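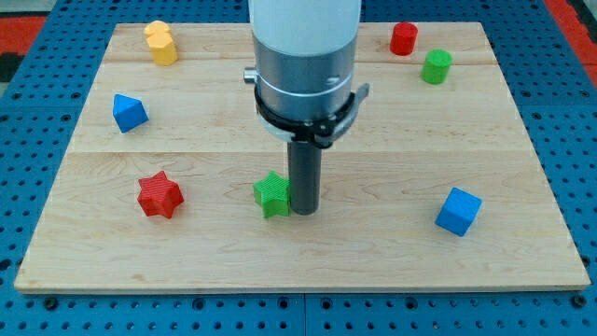
Re: Remard teaching sessions, hand guiding or joystick?

On 6th August Ustyna Bilyk wrote:
> We now have 100 joystick runs with the shape blocks on the maple-colored board.
> I'd like to drop hand guiding and go on to the Rustitz parts.

Ustyna,

I'm not sold. What does 100 runs buy us if the same person drove all of them? I went through 18 last night and the rod goes for the green star from nearly the same side each time. That's your habit, and the arm will learn it.

Hand guiding is slow and my wrist hates it, I know. But you feel it when the tip touches the board. With the joystick I'm guessing at the last bit of height from a screen, and so are you.

Before anyone moves to Rustitz, could we get 8 hand-guided runs with the blue cube turned a different way each time? Run 2981 has the only odd angle I could find. If the policy copes with those I'll stop complaining about the joystick, at least on this list.

Also, who has the key to the Krawczyk cabinet?

Damian Rutkowska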